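Speaker notes — "Should we rent the tidy arm?"
Zurnton workshop users' evening, Drustovthorpe, 27 October 2018
Keep to time. Leave the price until they ask for it.

Opening

Thank Rosário Amaral for the room and for the loan of the projector lead.

Say what this is. Rondik offer a bench arm as a service. You don't buy it, you rent it by the month, with setup included and a promise that it will put small things away while you get on with your work. Moreira, who supply it locally, have asked whether we would take one. I was asked to look at it with an open mind. I did my best.

Say early on: I have no grudge against robots. I have a grudge against brochures.

What the brochure says

Read it aloud, slowly: "Clears any everyday work surface." Then read it again and lean on "any" and "everyday". A work surface in our building has glue on it, and offcuts, and somebody's tea. Ask the room to picture their own bench before the first slide goes up.

SLIDE — the demonstration job

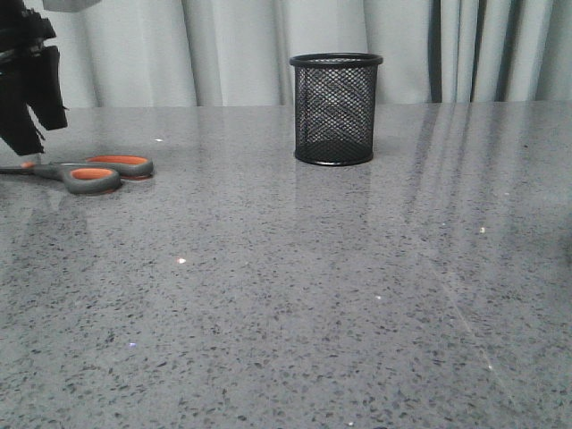 Rondik bench arm, gripper over the scissors. The pen holder is at the back.

Let them look at it for a bit. The job as Moreira put it to me is scissors into pen holder. Point out the size of the gripper next to the handles. Scissors lying flat are awkward for two blocky fingers, and I'd like people to think about where they would take hold of them. By the handles? Then the blades have to swing down. By the blades? Then you have to trust the grip on thin metal.

Things to raise here:
The stone is glossy. I asked whether reflections bother the camera system and was told "not normally". I asked what "not normally" meant and was given a leaflet.
A mesh cup is light. If the scissors touch the rim on the way in, does it tip? Ask the question, don't answer it. I haven't got figures and neither have they.
There are two objects on that worktop. Our benches don't look like that at nine in the morning, never mind by five.

Pause for the obvious heckle from the back.

What you pay for

Setup visit, monthly rent, software updates, telephone help. The rent is 883 for the quarter. Breakages on our side are ours. Breakages on their side are "reviewed". Minimum term is 5 months, and notice has to be given in writing.

Wait for the groan, then carry on.

Fixing the arm to the bench is included, but making good the holes afterwards isn't. I found that on page 7 of the terms, under a heading about something else. Ask Moreira to put it on the front.

SLIDE — scissors and holder, arm out of view
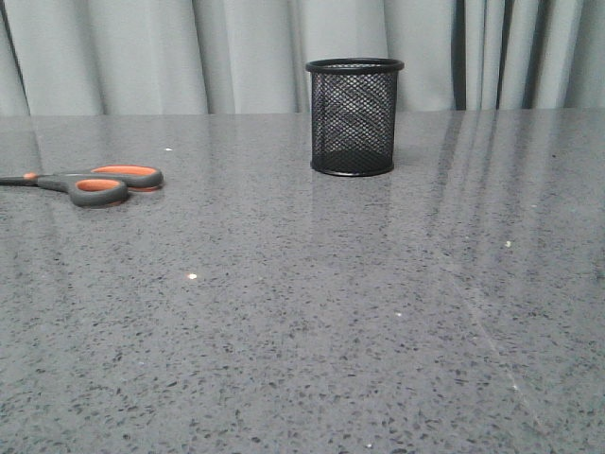

Marcelino Zabala
Bench user and reluctant reviewer, Zurnton workshop

My name can stay up while I do this part, it saves introducing myself twice.

Ask the room how long it would take them to put those scissors in that pot. Someone will say a second. Fine. Now ask how often the scissors get left out, and who leaves them. This is where I think the offer has a fair case, and I should say so properly: a thing left out all day is a thing somebody else can't find, and a machine doesn't sulk about putting it back.

But be strict about it. Three questions I'd want answered on paper before anyone signs:
How many tries in a row, without a person stepping in?
What happens when the scissors are turned the other way round, or half open?
Who moves the pot back if it gets nudged?

Moreira answered the first one with "it improves with use". I don't doubt it. I would like to know whose use, and whether we get a discount while it is improving.

Also mention the pot itself. A plain round holder with a wide open top is a kind target. Our own storage is slots, hooks and a drawer that sticks — I asked about hooks and they said hooks were planned for March.

If anyone asks about safety: yes, there is a stop button. No, I would not put my hand in to save the scissors. Pass on to Rosário for the insurance side, she has read more of it than I have.

SLIDE — the holder by itself 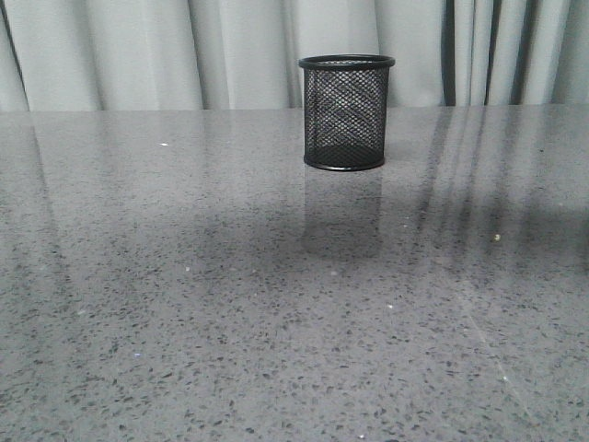 What I would ask for before we say yes

A trial on our own bench, with our own mess, and nobody from Rondik in the room for at least part of it.

A written list of the objects it can handle. "Small items" won't do. Are pencils in? Steel rules? The short brushes with the bent ends?

A rental term we can leave after 2 months if it spends more time waiting than working.

A price for the arm with no telephone help, as I suspect most of us would switch it off and back on by ourselves first.

Show of hands on the trial only. If it's close, don't push it. Moreira have said they will hold the offer over to the next meeting, and I have asked for that in writing too.

Questions, then chairs back against the wall, please.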